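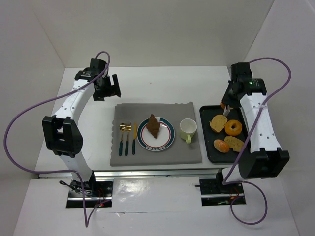 Why does the right arm stop short of the tray and then time out?

The wrist cable is usually too tight at full reach. When it pulls, the joint draws more current than the limit allows and the controller holds position until the timeout expires. Check the slack before touching any settings.

Ticket 661, shared workshop, two-arm table
Opened by: Inês Nogueira
Status: open, workaround in place

Fault as reported: the pick routine runs normally with the left arm. With the right arm it moves out over the baking tray, stops above the bread and gives a timeout after 33 seconds. The arm stays powered and can be jogged by hand from the Louro panel.

Log

14:10 Restarted the controller and ran the homing routine on both arms. No change.

14:25 Swapped the wrist cables left to right. The fault stayed with the right arm, so the cable itself is good.

14:40 Ran the same move with the tray taken off the table. Same timeout, so it isn't touching anything.

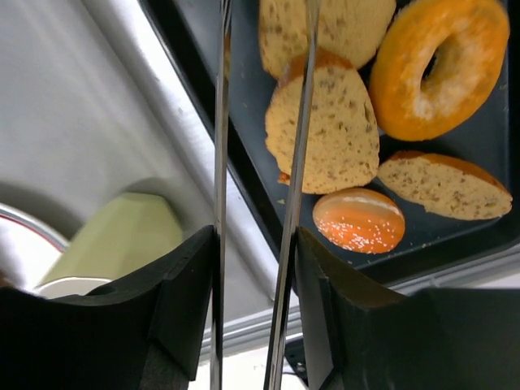 15:05 Read the current on the right elbow joint during the move. It climbs steadily over the last part of the reach and hits the limit just before the stop. The left elbow stays well under for the mirrored move.

15:20 Undid the cable tie at the right base and let more cable through. The move finished on the first try. Ran it again with the tie done up and it timed out as before.

15:35 Left the tie off and lowered the speed to 75 per cent in the Conness config file. Started a repeat test with the gripper closing on nothing.

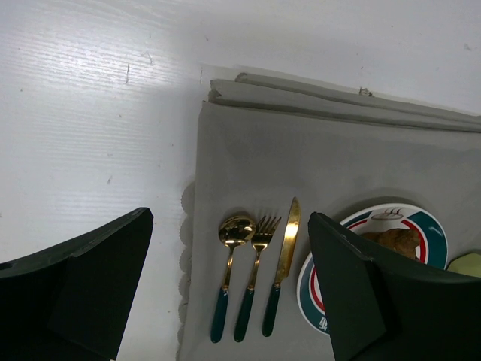
16:50 Repeat test stopped at the first fault, a dropped packet on the bus, which I think is separate. No timeouts up to that point. I'll open another ticket for the bus.

Still to do
Fit a longer cable on the right arm. Elell have them in stock.
Put the speed back to full and repeat the test for 1,000 cycles.
Copy the new limits to the Bosta backup, as it still has the old file.

Please don't put the tie back on before the new cable is in.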